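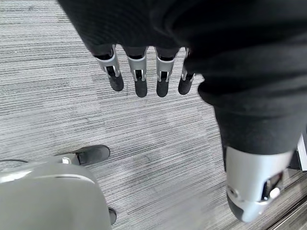

Brarville library to close for new heating, books move to Naqvi Hall
Wednesday, February 7, 2024

The public library in Brarville will close its doors at the end of this month so that the old heating system can be replaced. The work is planned to take six weeks, and during this time a smaller library service will operate from Naqvi Hall on Illent Street.

Library manager Naheed Lodhi told residents at an information evening that the present boiler was installed when the building was still a school, and that spare parts for it are now very difficult to find. The system stopped working three times this winter. On one of these mornings the children's story hour was held with everybody in coats and toques.

"We repaired it as long as we could," Lodhi said. "The last repair cost us more than the whole year's budget for magazines, and after this the town agreed that we should stop repairing."

The heating contract was given to Rumari Mechanical, a firm which did similar work at the Brarville arena. The radiators along the reading room windows will be taken out and replaced with new ones. The workers will also open a part of the ceiling above the front desk, where there was a leak last August, and the colour of the walls in this area will be changed when the ceiling is closed again.

For the temporary service, staff have chosen 1,600 books from the collection of the main building. Most of them are recent novels, picture books and large-print titles. Another 600 items, mainly films and audiobooks, will be kept behind the counter at the hall and can be requested by their title. The local history room will not move. Persons who need the old newspapers or the cemetery records are asked to visit before the closing day.

Holds can be placed by telephone or through the online catalogue as usual, and they will be ready for pickup at Naqvi Hall. The hall has no return slot, so borrowers should bring their books back during opening hours or keep them at home until the library opens again. No late fines will be charged while the main building is closed.

The hall will be open in the afternoon from Tuesday to Saturday. There will be two computers for the public, but printing will be possible only in black and white. The seniors' knitting circle and the French conversation group will both continue in the small room beside the kitchen, at their normal times.

Some residents at the meeting asked about parking, because the lot behind the hall is shared with the dental clinic and it is often full before supper. Lodhi answered that the town is speaking with the curling club about the use of its lot next door, and that a notice will be put on the library door when there is an agreement.

Questions about the temporary service can be asked at the front desk.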